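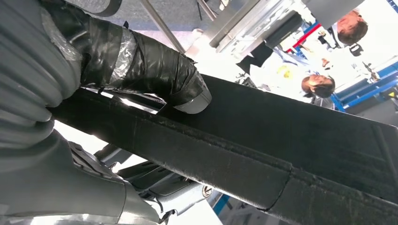 Bog Gives Up a Very Old Shoe, Keeps the Other One

2019-08-20

Peat cutters tidying a drainage ditch at Perncombe bog in March pulled out what they took for a dead mole. It was a shoe. According to the radiocarbon lab, it is older than the wheel ruts on the nearby trackway, older than the village, and a good deal older than the law that now stops anyone from cutting peat within sight of it.

The shoe is a single piece of cattle hide, folded up around the foot and laced along the top with a strip of the same stuff. It fits a left foot, and a small one, close to a modern child's size. The right shoe has not been found, although the team from the Eskildsen Institute has spent most of the summer looking for it up to the thighs in brown water.

"People lose one shoe in a bog. That is how bogs work," said Branislav Michalík, who leads the dig. "If we had found two, side by side, I would have started to worry about the person."

Peat is very good at looking after leather. The water is cold, sour and nearly free of oxygen, so the bacteria that would finish off a shoe in a garden within a few years never get started. Moss adds compounds of its own that tan the hide a second time. The same chemistry dissolves bone, and for that reason the owner, if still in there, may be present mainly as a suggestion.

What has the researchers excited is the inside. The shoe was stuffed with dried grass, packed in tight at the heel and looser toward the toe, and the grass came out still holding the shape of the foot. Caught in it were seeds, some beetle parts, and a tick. The tick has been sent to a lab that specializes in such things and is said to be in better condition than the shoe.

The seeds have already caused trouble. Two of them come from a plant that does not grow on wet ground and, as far as anyone knows, never has. The nearest suitable soil is on the Dulon ridge, 21 miles to the north, a long way to go in footwear with no sole to speak of. Michalík thinks the grass was gathered up there and carried down, possibly by someone moving animals between summer and winter pasture. One of his colleagues thinks birds did it. The two of them share a tent.

There is also the matter of the repair. At some point the heel wore through, and somebody patched it with a scrap of thinner skin, probably goat, using 11 small stitches. The first 10 are neat and evenly spaced. The last one is enormous. Anybody who has ever hemmed curtains late at night will know exactly what was going on.

Old shoes are rare but they do turn up, usually in caves, ice or mud, and usually one at a time. The Perncombe example is not the oldest, a point the team makes quickly and the village does not make at all. A banner across the road into Perncombe already promises visitors the World's First Shoe. It was printed before the dating results came back, and it was not cheap.

The village would also like the shoe returned. At present it sits in a refrigerated tank at the institute's workshop, where the water in its fibers is being slowly replaced with a waxy compound that should keep it from shrinking as it dries. The process takes most of a year and cannot be hurried. Leather that is rushed tends to curl up like bacon, and there is only the one slice.

After that it will need somewhere to live. The Lindunico museum, which has climate control and a parking lot, has offered a gallery. Perncombe has offered the back room of its library, which has a window. A public meeting on the question ran until the building had to be locked, and the minutes record that several residents described the museum's offer as theft and one described it as a relief.

Digging resumes next week on the east side of the ditch, where a probe has hit something long and firm a few feet down. It could be a plank from the trackway. It could be a root, and so far this season it has always been a root. Catalog entries for the site now stand at 729, and a fair share of them read "wood, natural."

The banner stays up through the fall.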